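Restwood opens a clothes library where you borrow a jumper as easily as a book

Jul 20, 2022

Restwood is getting a clothes library! From the first Saturday in August, anyone living in the town will be able to borrow shirts, dresses, coats and knitwear from the old bank building on Plundo Street, wear them for up to a month and bring them back for someone else to enjoy.

The library is run by Skondo, a small local group that began with clothes swaps in the church hall and soon had more coats than it had space for. It will open with 300 pieces, all given by people in the town. Joining costs 7 pounds a year, and children under 16 are covered by a parent's card.

"We've had everything from school blazers to a wedding guest outfit that had been worn for one afternoon," said Kianoush Bahrami of Skondo. "There are lovely things sitting at the backs of wardrobes all over Restwood, and we want to see them out on the high street."

Clothes are sorted by colour first and size second, a system the group settled on after a long and fairly heated evening with several pots of tea. It makes for cheerful browsing, and people do seem to wander away from the navy and grey when a strong orange or a deep red is in easy reach. Garments go on a simple metal rail with white fittings, and the hangers are as mixed as the clothes - pink plastic, light blue and plain wood.

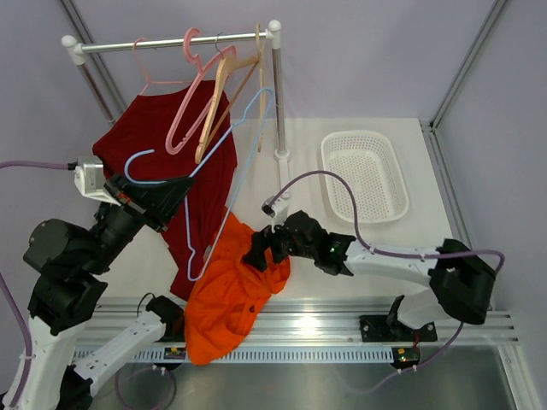 How borrowing works

Members can take two pieces at a time. Each one has a cloth tag sewn into the side seam with a number on it, and the number goes on your card at the desk. If you fall in love with something, you can keep it for a second month as long as it hasn't been asked for.

Please wash things before you return them, following the care label. Wool and anything lined can come back unwashed, and Skondo will see to it. Small repairs are free: a lost button or a dropped hem is part of a garment's life, so please don't hide it at the bottom of the bag!

Returns are left on the white table for checking. Hems, cuffs and fastenings are looked over there, and the piece is then either put back on a hanger or set aside for mending.
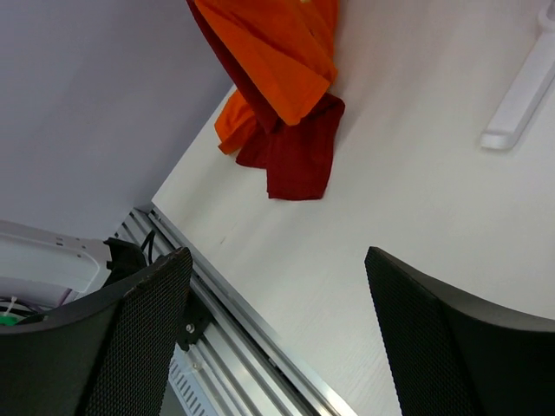 Golnar Abbasi said she had come to the trial evening expecting to look round for five minutes, and had gone home with a green raincoat and a promise to bring in her late aunt's scarves. She would like to see more in the larger sizes, she added, and more for men, who had only one short rail between them on the night.

Skondo agrees, and is asking in particular for men's trousers, maternity wear and winter coats in any size. Clean clothes in fair condition can be handed in at the Babaei bakery during shop hours until the end of July. Underwear, swimwear and shoes can't be taken.

There will be a mending table on opening day, run by Nawal Badawi, with thread and spare buttons laid on. Bring one thing that needs fixing and stay as long as you like.

Opening hours from August: Thursday 4pm to 7pm, Saturday 10am to 2pm. Membership forms are available at the door.

Press contact: Willy Stevens, Skondo, Plundo Street, Restwood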